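Automação e Trabalho
Notas de aula, unidade 7: o que muda para quem fica
Abril de 2023

Leitura prévia: capítulo 2 da apostila. Tragam as anotações sobre divisão de tarefas.

1. O caso

A Fureo administra refeitórios e áreas de convivência em prédios de escritórios. No contrato com a Virnel, passou a usar um robô com garras na arrumação do salão: aproximar cadeiras, recolher objetos do chão, conferir a passagem entre os móveis. A equipe do local tem 40 pessoas, em 2 turnos. Ninguém foi dispensado na implantação, mas as funções foram reescritas.

O primeiro ponto a observar é a escala do trabalho. O que um funcionário resolve de passagem vira, para a máquina, uma sequência de aproximações curtas, rente ao piso, entre peças de madeira e hastes finas de metal.

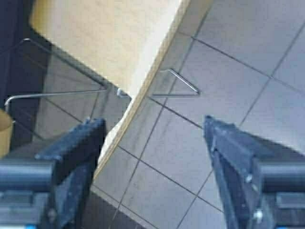 Melur Khoo discorda de que isso alivie a equipe: o esforço físico diminui, mas alguém precisa ficar por perto, e essa espera não aparece em nenhuma escala de serviço. Para Khoo, vigiar também cansa e deveria ser pago como tarefa.

A objeção vale para boa parte dos casos do curso. Distinguimos três situações:

Substituição: a tarefa sai da lista do funcionário.
Deslocamento: a tarefa sai, e entra outra (supervisão, registro de falhas, preparo do ambiente).
Sobreposição: pessoa e máquina fazem a mesma coisa em horários diferentes.

No caso Fureo predomina o deslocamento. O registro de falhas, por exemplo, não existia antes de novembro. Hoje ocupa o fim de cada turno.

2. O ambiente também é reorganizado

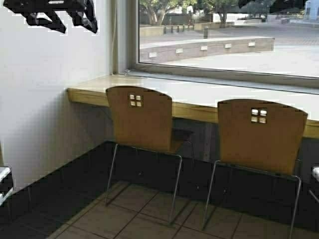 Preparar o ambiente é uma tarefa que os contratos costumam ignorar. Antes da automação, a posição exata dos móveis importava pouco, e cada turno tinha seu costume. Depois, passou a haver um padrão escrito. Duas cadeiras iguais encostadas no balcão, de frente para a janela, parecem um arranjo banal; no padrão, são uma posição final a ser verificada. Quem arruma perde margem de decisão e ganha um critério pelo qual pode ser cobrado.

3. Para a próxima aula

Ler o caso Hovland (texto 103 da pasta) e escrever uma página sobre quem define o padrão do ambiente e quem responde quando ele não é cumprido. Usar os termos da seção 1.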